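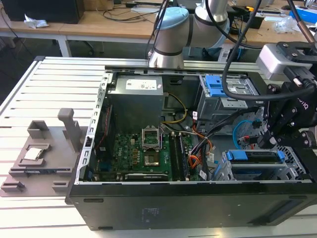 Section 4: Getting to Know the Inside of Your Tower

This is the fun part of the Netier Refurbishing Guide. With the side panel off, you finally get to meet the computer you have been carrying around! Take your time in here. Set aside 38 minutes for your first tower, and don't worry if you need longer.

Before you start

You will need a Phillips screwdriver, a wrist strap, a small tray for screws and the Tandar parts sheet from the front of this binder.

CAUTION: Shut the computer down, unplug the power cord and press the power button once. Never open the power supply itself.

4.1 Find your way around

1. Lay the tower on its side with the open side facing up.
2. Clip on your wrist strap and touch bare metal on the case.
3. Find the power supply, a gray box with a sticker on top. Follow its bundle of wires toward the board with your eyes only - no tugging yet.
4. Look for the blue plastic pieces by the drive bays. We love these. Write down where each one sits before you move it.
5. Copy the numbers from the power supply sticker onto the parts sheet.

NOTE: Cables in older towers like to spring up. Fold them gently to one side, and leave the SATA cables plugged in until Section 5.

4.2 Check the processor socket

1. Find the square socket on the motherboard. If its metal frame is standing open, leave it open for now.
2. Shine a flashlight across the pins from a low angle. They should line up in neat, even rows.
3. If any pin looks bent, stop and mark the board "Bernitz bin" on the parts sheet.

CAUTION: Keep fingers, sleeves and screwdrivers away from the pins. They bend very easily.

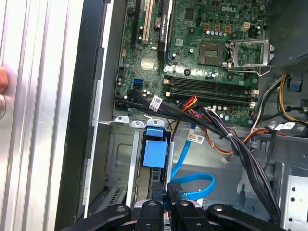 Figure 4-2. Dell motherboard with the processor socket open and the memory slots empty.

4.3 Check the memory slots and battery

1. Press the small latches at the ends of each memory slot outward. They should move freely.
2. Blow out dust with short bursts of canned air, holding the can upright.
3. Find the round coin-cell battery in its holder. Slide it out and test it, then write the reading on the sheet.

Nice work! Go on to Section 5, Drives and Cables.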